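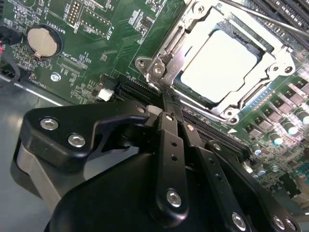
Tornden bench, pre-run inspection for the board handling trials, 2 Oct 2025. The method compares grasp attempts guided by the wrist view alone with attempts that also use fingertip force. Glare on the processor lid washes it out nearly to white, so the lid is not to be used as a tracking target. Use the socket frame screws.

1. Emergency stop tested from both sides of the bench. OK.

2. Board supply isolated and tagged. OK.

3. Hand screws checked for tightness. OK. Recheck after 23 attempts.

4. Force limit set to 3 N in Flirkow. OK. Was still at the old value on arrival, now corrected and saved.

5. Wrist view exposure. Not passed. Lower the lamp and repeat.

6. Log from previous session copied. OK, 262 attempts, 2 without force data. Leave those out of the comparison.

7. Earth strap on bench. OK. Replacement due in December.

Run may start once item 5 is signed.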